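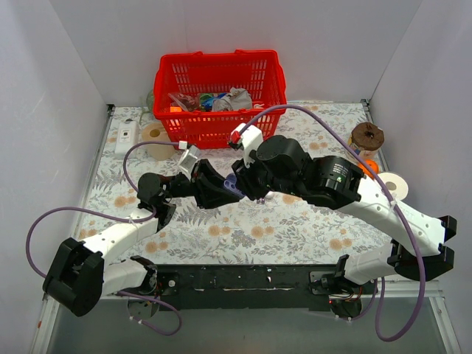 Have you ever tried to button a coat with one hand? It's awful! Your fingers slide around and the coat keeps running away from you. Robots have the same trouble, so at the Perberg lab my team works with 2 arms at once, and I get to tell you how they learn.

We call our project Flundavex. (Yes, we picked the name because it's fun to say.) The big question is this: can a robot learn to use two hands together by copying a person?

First, a person moves the arms through a job while the computer remembers every bend of every joint. Robot people call that a demonstration. It's a lot like a grown-up holding your hands while you learn to tie a bow. Then we do it again. And again! We move things to new spots each time — otherwise the robot only learns one exact spot on the table and gets lost everywhere else.

After that, the computer hunts for patterns. When an object is over here, the left arm usually goes there. When the left gripper is holding on, the right one can come in from the side. Nobody types those rules in.

Then comes my favorite part, the test. We let the arms try by themselves, and I keep score with a pencil. In September we gave them 17 tries at passing a small toy from one gripper to the other. They dropped it on 2 of them, and both times the right gripper closed too early. I groaned pretty loudly!

So now we're recording more demonstrations where the person waits a tiny bit before grabbing. Want to try it at home? Put on thick mittens, pass a grape from hand to hand, and count your drops.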